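Home Modules Timetable Reading list Staff Search

Design and Making, Unit 2: Small Wooden Boxes and Flat Nets
Handout for the February block
Colin Penrose, Inskip workshop
2018-02-09

Scope

These notes cover the carcass, the openings in the top and the hinged panel. The finishing of surfaces is dealt with in the next unit and is not assessed. Students who missed the session on marking out should read the Staketti sheet before starting, as the terms used there (face side, face edge, datum) are used without further explanation.

Marking out

All dimensions are taken from the datum edge of the top piece. Do not measure from the edge of one opening to the next, as errors accumulate. Use a marking knife for lines across the grain and a sharp pencil elsewhere. Lines for the slot are drawn on the upper face only, then squared over the ends and carried to the underside, so that the cut can be checked from both faces.

The working tolerance for this unit is one pencil line. Where two parts meet, the part cut second is fitted to the part cut first, and the drawing is amended to match. Amended drawings are handed in with the piece.

Openings in the top

A slot is cut by drilling at both ends and removing the waste between the two holes. The end holes should be of the same diameter as the finished width of the slot. Clamp scrap beneath the work to prevent breakout. Clear the waste with a coping saw, keeping to the inside of the line, and bring the sides to the line with a flat file. File in one direction only.

Round holes are drilled after the slot is complete. A hole placed near an edge needs enough material between it and the edge to resist splitting; in softwood, allow at least twice the diameter of the hole. If the position on the drawing does not permit this, reduce the diameter. 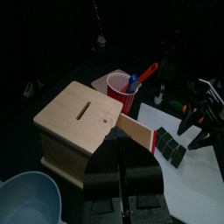 Softwood is adequate for all parts of the box, provided that the grain of the top piece is considered before the openings are set out. A long slot parallel to the grain leaves the narrower side weak along its whole length. A slot across the grain leaves short fibres at both sides, which crumble under the file. The square pine top has a narrow slot set at a diagonal, with a small round hole to the right of it near the front edge. A different orientation may be chosen, but the reason for it must be stated on the drawing. The pale, unfinished surface leaves the grain easy to read, and the same applies to the panel at the side. Pencil marks should be removed with a block and fine abrasive before assembly, as they are difficult to reach afterwards.

The panel

The panel is treated as a lid hung on its side. It is cut slightly oversize and planed to fit after the carcass has been glued. Three points are checked:

1. The panel is flat when laid on the bench.
2. It closes without pressure.
3. It remains clear of the base rim through its full swing.

A coloured strip along the free end is a useful convention. It identifies the opening edge on the piece and on the drawing, and it should be the same colour in both. Red is used in this unit.

Flat nets

The second exercise is done on a large sheet of white paper. A net is a flat arrangement of faces which folds into a solid. For a cube there are six faces and 11 distinct arrangements, the cross being the one most often drawn. Each join between neighbouring squares is a fold, and the remaining edges meet in pairs when the solid is closed.

For each net drawn, number the faces and mark the edges which will meet with matching letters. Then draw the carcass of your own box as a net, to scale, leaving out the panel. The openings are to be drawn in their correct positions on the top face. Errors of handedness are common at this stage – a slot running from lower left to upper right on the outer face runs the other way when seen from inside.

Bench arrangement

Small hand tools and markers are kept upright in a cup, handles upwards, and the cup stands on a tray behind the work. Paper is kept to one side and clear of glue. Hotetti clamps are returned to the rack at the end of each session with the jaws closed.

Submission

Hand in the box, the amended drawing and the sheet of nets together. Written notes are limited to 200 words. The unit carries 30 marks, divided equally between the box and the drawn work. Material for a second attempt is available from the Zevora store on request.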